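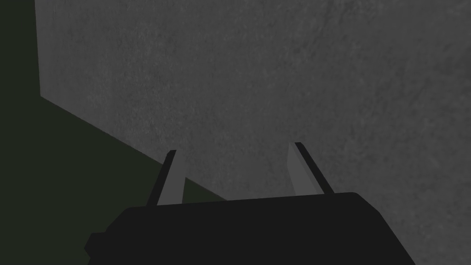

Render still: dark gripper, two fingers up, grey textured surface behind.

Ticket 3658 - Skaloron screening copy, audio drifts out of sync in reel 4
Opened by: Maribeth Dizon (Irwood Cinema)
Assigned to: Valter Magalhães
Opened: 2022-07-11
Status: Closed

M. Dizon: We ran the festival copy of Skaloron in theatre 2 this morning. Picture and sound are fine through reel 3. In reel 4 the dialogue falls behind, and by the cemetery argument you can see it plainly. Server reports no errors. English subtitles stay with the picture.

V. Magalhães: Please confirm the file name and whether you ingested from the drive or the download.

M. Dizon: From the drive, the one with the Arville label. Ingest took 96 minutes and verified OK. Second server, theatre 1, same result.

V. Magalhães: Two servers rules out playback. I checked our master of reel 4 and it holds sync to the end. The copy on the Arville drives was made from an earlier package, before Emiko Kinoshita re-cut the cemetery argument. Picture was replaced and the sound for that reel was not. The new picture is 182 frames shorter than the old one. Asked Emiko which mix is current.

E. Kinoshita: Use the Manolakis mix, version 6. Version 5 has the old train announcement in it and the director does not want it shown. The colour is final, please don't touch that.

V. Magalhães: Rebuilt reel 4 with mix version 6 and the current picture. Subtitle file re-timed by Perrine Roussel, first line to last. Supplemental package uploaded. Ingest it on top of the existing one and choose the playlist ending in 606. The old playlist will still show up in the list, so delete it.

M. Dizon: Ingested. Ran reel 4 twice, sync is good both times. One subtitle in the kitchen stays up too long but it's readable.

P. Roussel: Noted, will fix for the September release copy.

V. Magalhães: Closing. Other venues holding Arville drives have been sent the supplemental.

Related tickets
Centre channel low in trailer package
Skaloron: French subtitles missing accents
Drive not recognised after transit
Key expired before second screening

Contact the delivery desk | © 2022 Manolakis Post | Back to top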